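Groller Cabin Guest Guide
Section 2: Arriving and Settling In

Last updated: 29/07/2025
First written in May by Lụa Doãn

Welcome, and I'm so glad you're coming! I know you'll want to drop your bags and run straight down to the water (I do it every single time, and then I have to unpack in the dark), but please give this section a read before you leave home. There is no phone signal past Vovov, so print it or save it to your phone while you still can.

Before you lose signal

1. Fill up with gas in Vovov. The pump there takes cards, but the little store beside it likes cash, and you will want the store, believe me, for the rye bread and the smoked trout.

2. Send me a short text to say you're on your way. I don't need an arrival time, just a hello so I know to expect you.

3. Stay on the paved road out of Vovov for 13 miles. The turn for the cabin is on the left, just past a long stone wall with a green mailbox at the end of it. If you reach the bridge over the Etim, you've gone too far, and the best spot to turn around is on the far side.

Caution: The last 300 yards of the track are steep and loose. Take them in low gear, and if there has been heavy rain, park in the pull-off at the top and walk down. It's a lovely walk anyway, with ferns on both sides.

Unpacking your food

4. Put away anything with a smell as soon as you get in. Mice live in these woods and they were here long before the cabin was. Bread, cereal, nuts and chocolate go in the tins with the tight lids. Whole fruit is fine left out for a day or so, though I'd eat the ripe things first.
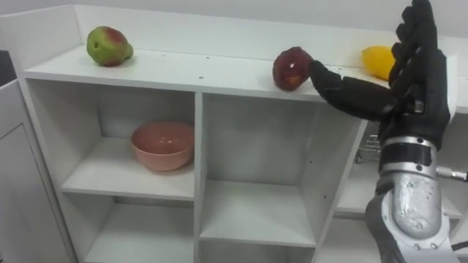
Fruit on top of the white shelves.

5. Turn the refrigerator dial to the middle mark. It takes a good few hours to get properly cold, so if you've brought meat or milk, leave them in your cooler with the ice until bedtime.

Note: The kitchen faucet will spit and cough at first. Let it run until the flow is smooth, then fill the kettle. The water comes from a spring up the hill and it tastes wonderful.

Lighting the Estovex stove

Even in summer the evenings get chilly here, and half the pleasure of the place is sitting by the fire with the door open, listening to the owls.

6. Open the lower vent all the way and pull out the flue handle on the right.

7. Lay two crumpled sheets of newspaper, then a loose stack of kindling, then one small split log. Resist the urge to fill it up. I always want to, and it always smokes.

8. Light the paper and leave the stove door open just a crack until the kindling has caught well. Then close the door and, when the log is burning steadily, turn the vent halfway down.

Caution: The stove top and the pipe get very hot and stay that way for hours. Keep towels, socks and small children well back. Ashes go in the metal pail with the lid, outside on the stone step, and never in the trash.

Settling the bedrooms

9. Sheets and quilts are in the cedar chest. There are extra blankets at the bottom, the scratchy gray ones, and they're much warmer than they look.

10. Open the windows for an hour if the rooms feel stuffy, but latch the screens. The mosquitoes come up from the river at dusk and they are not shy.

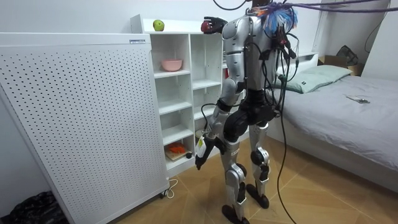
At the cube shelves in the bedroom, small red apple in hand.

Your first walk

11. Take the path behind the woodpile and follow the white dots painted on the trees. It's roughly 200 yards to the river, and then you can wander along the bank as far as you like. Early morning is best, when the mist is still sitting on the Etim and the herons haven't been bothered by anyone.

Note: The path is muddy at the bottom in every season. Borrow the rubber boots on the porch if any of them fit you, and please knock the mud off before you bring them back up.

Related sections
Section 1: What to Pack
Section 3: Canoes and Life Jackets
Section 4: Trails Along the Etim
Section 5: Closing Up the Cabin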